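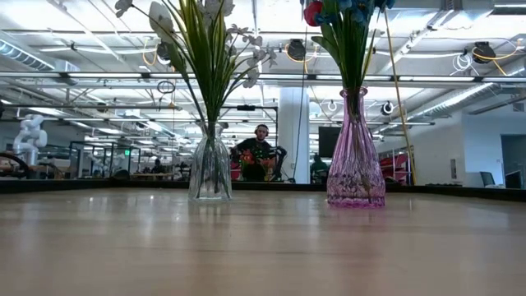
Zonden Bench Rules Kit, version 2: review after five weeks of use

Type of product: printed rules and checklists for robot manipulation work on a table
Price paid: 271 dollars, shipping not included
Used by: a small lab in Clillimville, with arms and with people working in one hall

What you get for the money

The kit comes in a flat box. Inside there is a ring binder with the rules, a pad of setup sheets, a set of laminated cards for hanging near the station, a roll of marking tape and a pad of incident forms. The binder is written for people who run manipulation tasks with household objects. It does not replace the risk assessment, and the first page says this in large letters, which I appreciate. If your arm has no risk assessment yet, do that work first and buy the kit later.

I ordered it in March, after we began a series with flowers in glass vases. Before this we had mostly blocks and plastic cups, and our house rules were one page on the wall. Glass needs more than one page.

The chapter about glass

For me this is the best part of the binder. It asks you to write on the setup sheet what each object is made of, where its narrowest point is, and what stands behind it. We had a clear ribbed vase and a pink-purple one with a long slender neck, both full of flowers, and I would have written "vase, 2 pieces" and started. The sheet made me enter them separately. The pink one is taller and its bouquet is dense, so it received a lower speed limit and its own row.

There is also a rule for flowers which I did not expect to find: the height of an object is measured to the highest leaf, and the leaves count as part of the object for clearance. Our long green leaves go up far above the glass. With the old habit of measuring to the rim, the path of the arm would be planned through them.

The binder recommends artificial stems and no water for any series where a vase will be moved. We did this already, but now it is a rule and a new person can find it.

Shiny tables

Page 14 is only about reflections. Our table has a glossy top, and the ceiling lights make long pale streaks on it. The pink glass puts a soft pink spot on the wood under it. The kit tells you to either cover the top with a matte sheet or keep the reflections and note them, and to never change from one to the other in the middle of a series. This is sensible. I wish they had said more about light strips above open ceilings, where a diffuser is difficult to mount. The advice there is one sentence.

Cables and people

The overhead cable rule is short: every hanging cord which is not in use goes back up on its reel before the run. We have several reels on the ceiling, with yellow cables, and I admit that we are not strict. Fletcher Paewai hung one of the laminated cards about it beside the station and it helped for perhaps a week. A card is only a card.

The section about people is stronger. It wants one person named on the sheet as the one who may start the arm, and it wants a spoken word before the start. It also has a paragraph about headphones, which says that a person wearing them must be given a visible signal, for example a raised hand, and must answer it. In a shared hall, where others work at their own equipment behind your table, I think this paragraph alone should be in every lab.

What I did not like

– The setup sheet is too long. It has two sides, and for a series of 400 short trials with the same objects you do not want to fill it again after lunch. Aroha Ruawai made a half-page version for repeated setups and we use this one.
– The marking tape leaves glue on varnished wood. Buy another tape.
– The forms are only on paper. Onerport sells a similar pack with files you can edit, although its glass chapter is thin.
– The translation of some terms is uneven. "Stop distance" and "stopping distance" are used for two different things on facing pages, and I had to write to Zonden to understand. They answered politely the next morning.

Who should buy it

A lab which handles breakable objects and has new people often. If you work alone with foam blocks, the free checklist from Zonden is enough. For a factory cell behind a fence the kit is the wrong product, as it assumes that the person stands near the table and touches the objects between the runs.

My rating is 4 of 5. I take away one point for the tape and the long sheet together. We will order a second pad of incident forms – the first one is not used up, but the other table wants its own.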